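Okay, a thread about tap water, because I have now spent a whole weekend on it and I have to put it somewhere. 1/15

I moved to Halano in February and the first thing I noticed was the tea. Same kettle, same tea bags, same mug I've had since college, and it tasted completely different. Flat, kind of dusty, with a skin on top that looked like an oil slick on a parking lot. 2/

The skin is hardness! Calcium and magnesium that the water picked up on its way through rock. The calcium meets the stuff in the tea that makes it brown and you get that film. Squeeze in a little lemon and it's gone. I did this over and over at the counter like a kid with a magic set. 3/

So why is the water here so hard when my old town, one valley over, had water so soft you could never rinse the soap off? Rock. My old town drank from a reservoir up on granite, and granite hardly dissolves. Halano drinks from wells in limestone, and limestone dissolves all day long. 4/

Rain is a tiny bit acidic from the carbon dioxide in the air, and it gets more acidic going down through soil, where all the roots and bugs are breathing. By the time it reaches the limestone it's ready to work. That's how you get caves. It's also how you get the crust on my shower head – same process, running backward. 5/

(Running backward = you heat the water, the carbon dioxide leaves, and the calcium can't stay dissolved, so it lands on your kettle. A stalagmite is doing the slow version. I have a very small cave in my kettle and I'm weirdly fond of it.) 6/

You can look up your own water, by the way! If you're in the US and on a community system, your supplier has to put out a report every year. Mine was a PDF on the town website, two clicks down, under "Documents." I read it in bed. I regret nothing. 7/

Things I learned from mine: there are 2 wells, the older one is called Cadwaladr after the farm it was drilled on, and the newer one is called Julano, which I can't find any explanation for. If you know where that name comes from, PLEASE tell me. 8/

Cadwaladr is the hard one. Julano goes down into sandstone and comes up softer. The town blends them, and the mix changes with the season, so my tea was a little better in spring and I wasn't imagining it. I felt so vindicated. 9/

The bit I keep rereading is the table at the back. Fluoride, nitrate, chloride, sulfate, lead, copper, a long column of small numbers, and every one of them means a bottle of water got carried from a tap to a lab and put through a machine. 10/

A lot of these get measured by pushing the sample through a long skinny tube packed with tiny beads. Different things stick to the beads for different amounts of time, so they come out the far end one by one. You get a line with bumps in it. Each bump is a thing that was in your glass.

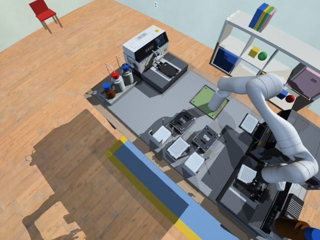
And the height or area of the bump tells you how much, once you've run a few samples where you already know the answer. I love that part. You teach it with water you made yourself and then hand it the mystery water. 11/

Metals go a different way. For those you can heat the sample in a flame or a plasma and look at the light, since each metal has its own colors. Drop some table salt in a gas flame and it goes bright yellow – that's sodium, and it's the same trick. 12/

I also bought hardness strips, the Plidine ones, because they were what the hardware store had. You dip, you wait, you squint at a color chart under the kitchen light and argue with yourself about two shades of purple. Not precise, very fun. My tap came out at the hard end of the chart, the filter jug a couple of squares lower. 13/

Tea verdict: filter jug is better, half tap and half jug is best. Fully soft water makes it taste thin to me, so I guess I've picked a side in an argument I didn't know existed. Coffee people, I know you have opinions and I want all of them. 14/

Next up is the creek behind the library, which should be softer after rain if I've understood any of this. Reply with your town and whether your kettle's crusty or clean! 15/15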